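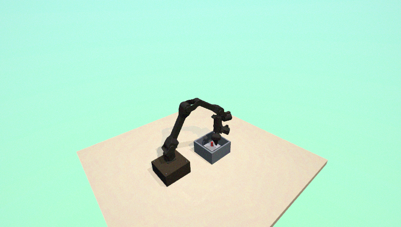 Light reflectance value is the most useful number on a paint card and the one most people skip. It runs from 0 (absorbs everything) to 100 (reflects everything) and says how much visible light a surface sends back, weighted for the human eye. It carries no information about hue. Mint green next to pale beige, as above, looks like two clearly different colors, and the difference is mostly hue. Whether the two differ much in lightness is a separate question, and it's the one that matters for finding the edge of a door in poor light.

I've been writing the finishes schedule for a two-story clinic in Samedcombe. Most of the drafting time has gone into LRV. Notes follow, mainly for people who have to fill in one of these schedules themselves.

Where the number comes from: a spectrophotometer reads the reflectance across the visible range, the result is reduced to the CIE Y value, and Y is the LRV. Serious data sheets state the illuminant and the observer. If yours doesn't, ask the maker before you compare it with anyone else's.

The scale is not perceptually even. Going from 5 to 15 is an obvious change. Going from 80 to 90 is easy to miss unless the samples touch. This catches people who set a fixed point difference and then apply it at both ends of the scale.

The two common ways to compare surfaces:

Point difference. Subtract the darker from the lighter. Quick, easy to check on site.

Percentage contrast. Subtract the darker from the lighter, divide by the lighter, multiply by 100.

Worked case from the clinic. Wall at 91, door at 29. Point difference 62. Percentage contrast 62 / 91 = 68 percent. If your brief asks for 70 percent, that pair fails, even though anyone standing in the corridor would call it strong contrast.

The cheap fix is to darken the door slightly. Take it to 27 and you get 64 / 91, or 70.3 percent. It passes with very little margin, and the margin matters for the reasons below.

Reason one is batch variation. A card is printed or coated separately from the paint in the can. Tinted paint drifts a little from batch to batch. If a pair passes by a fraction of a point on the card, assume it can fail on the wall.

Reason two is coverage. The schedule calls for 2 coats over primer. Over an existing dark finish, a light color with weak hiding power may still read low after that. I now write "to full opacity" next to the coat count, and the painters' price reflects it.

Reason three is dirt. Handrails, push plates and the leading edge of a door darken with use. Pale doors on dark frames lose contrast over time. Dark doors on pale walls mostly hold up better, apart from the scuffing on the wall itself.

Gloss is a separate column and should stay one. A high-gloss door reflects windows and ceiling lights as bright patches, and inside those patches the measured LRV means very little. Satin on doors and frames, matte on walls, and no gloss on anything at the end of a corridor with a window behind you.

Lamps. The clinic is 3000 K throughout. Warm light doesn't turn a dark color into a light one, but it does compress some hue differences, particularly between creams and pale yellows. Pairs that rely on hue alone suffer most. Pairs with a real lightness difference carry on working.

Sample procedure, for what it's worth. Paint the sample on a board big enough to stand up, carry it to the room, and put it in the plane it will occupy. A wall color viewed flat on a desk picks up ceiling light it will never get once vertical.

Look at it at the hour the room is used. The Samedcombe waiting area faces east and the first appointments are at 7:30. By noon it's a different room. I checked in November, so the low-light case is covered and the summer case is an estimate.

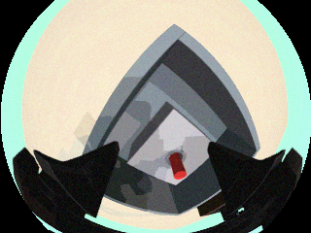

Red against whitish lavender, gray against pale beige.

Red deserves its own post. People specify it for emphasis and assume it comes with contrast. Saturated reds generally have low LRVs, well down among the mid and dark grays. A red sign on a mid-gray wall can have almost no lightness contrast at all. For a reader with typical color vision it stands out. For a reader with reduced sensitivity to red it may sink into the wall.

Same problem with the red pull cord on a dark tiled wall. Move the cord to a pale wall, or make the tile pale behind it. Leave the cord red, as people expect it to be red.

Quick field check if you have no instrument: take a picture of the pair on a phone and set it to grayscale. This is crude. The phone has already changed the exposure and the conversion isn't CIE Y. It will still expose a pair that has no contrast, and it costs nothing. Don't put the result in a report.

Floors. The rule I follow is that floor and wall should differ clearly, and adjacent floors should not, unless there's a step. A dark mat in a pale lobby can look like a hole or a drop to someone with poor depth perception. Matching the mat to the floor within a few points avoids it.

Skirting goes with the wall. If it goes with the floor, the floor appears wider than it is by the height of the skirting on both sides. I've had this argument on every job and will have it again at Jondau.

On Jondau: that's a school refurbishment, early days. Existing doors are varnished timber, and no one has LRVs for them. Varnish over real timber varies board to board, so one reading is useless. Take several per door, record the spread, and run the contrast sum on the worst one.

Miyuki Yagi asked under my last thread whether translucent finishes can be specified by LRV at all. Partly. You can measure the finished assembly on its actual substrate and quote that. You can't take the value for a stain from a chart and expect it to transfer to another species of timber.

Glazing: no useful LRV. What you see is whatever is behind it. Manifestation on glass doors has to work against both a bright background and a dark one, so I use a two-tone band, one light and one dark, and accept that only half of it is doing anything at a given moment.

Layout of my schedule, since two people asked. One row per junction, not per surface: wall/door, door/handle, wall/floor, floor/mat, wall/switch plate. Columns: LRV A, LRV B, point difference, percentage contrast, gloss A, gloss B, source of the value. Rows for junctions feel excessive until someone changes one color and you need to know what else it touches.

The last column is the one that gets used. "Card," "data sheet" or "measured." A schedule full of "card" is a list of intentions.

Door/handle is the row people leave out. Brushed steel on a mid-gray door is a very common pair and a poor one. Metallic finishes also vary with viewing angle, so treat any single value for them with suspicion.

Open items on my side: switch plates at Samedcombe (white on a wall at 91, so the surround needs to change or the plates do), and a second reading on the stair nosings, where the first was taken on a Sunday with half the lights off. That doesn't affect the instrument, but it did affect whoever was writing down the numbers. Two of them are transposed.

Corrected rows go in once I have the nosings again.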